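Brallden-Klinik schafft Trainingsplatz für robotische Chirurgie an

Sa., 27. Juni — Gute Nachrichten aus dem Simulationszentrum: Die Brallden-Klinik hat das Geld für einen eigenen robotischen Übungsplatz freigegeben! Damit können Assistenzärztinnen und Assistenzärzte das Nähen mit zwei Instrumentenarmen künftig im eigenen Haus trainieren und müssen nicht mehr auf freie Termine beim Partnerzentrum Stoyanova warten. Bestellt wird beim Anbieter Gotutix, die Lieferung ist für August zugesagt.

Jae-in Ban leitet das Nahttraining und hat die Anschaffung fast zwei Jahre lang vorangetrieben. »Einzelknopfnähte auf dem Gewebepad klingen nach Grundkurs, aber mit dem Roboter fängt man da wirklich noch einmal von vorne an«, sagt sie. »Man fühlt den Faden nicht, man muss die Spannung sehen lernen. Und das braucht Stunden an der Konsole, viele Stunden.«

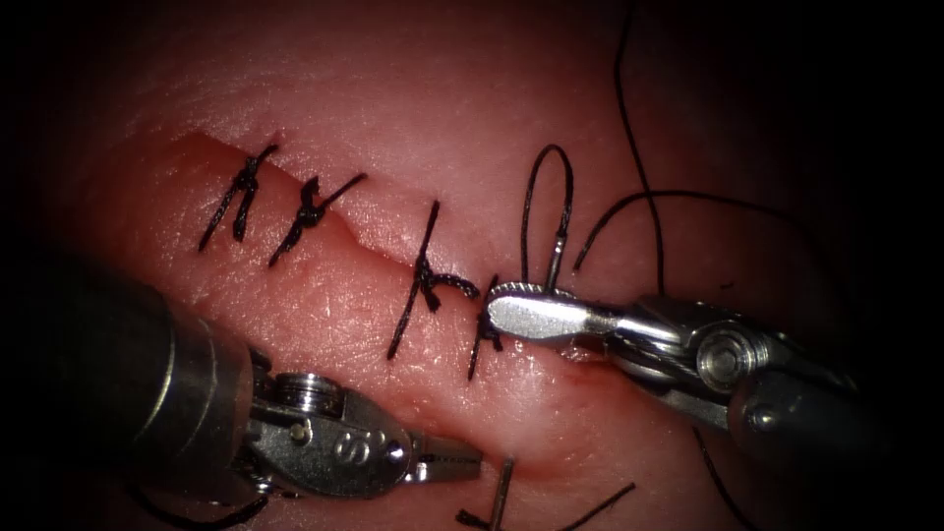
Genau diese Stunden standen im Mittelpunkt der Planung. Im ersten Jahr sind 600 Trainingsstunden vorgesehen, verteilt auf Früh- und Abendblöcke, damit auch der Schichtdienst etwas davon hat. Für Verbrauchsmaterial sind 3000 Euro im Quartal eingeplant, also für Pads, Nahtmaterial und Nadeln. Dieser Posten war im ersten Entwurf deutlich zu knapp angesetzt, denn ein Pad ist nach einem fleißigen Vormittag oft schon voller Stiche.

Auch die Instrumente haben eine eigene Zeile im Budget bekommen. Yao-tsung Tu aus der Medizintechnik hat einen Wartungsvertrag über 5 Jahre ausgehandelt, der den Austausch verschlissener Nadelhalter einschließt — für ein Übungsgerät, an dem ständig neue Hände sitzen, ein echter Gewinn. Die Firma Bultov baut vorher noch den Raum 771 um, dort fehlen bislang Stromanschlüsse und eine ordentliche Lüftung.

Die Anmeldung für die ersten Abendblöcke läuft über das Sekretariat des Simulationszentrums. Wer noch nie an einer Konsole gesessen hat, ist ausdrücklich willkommen.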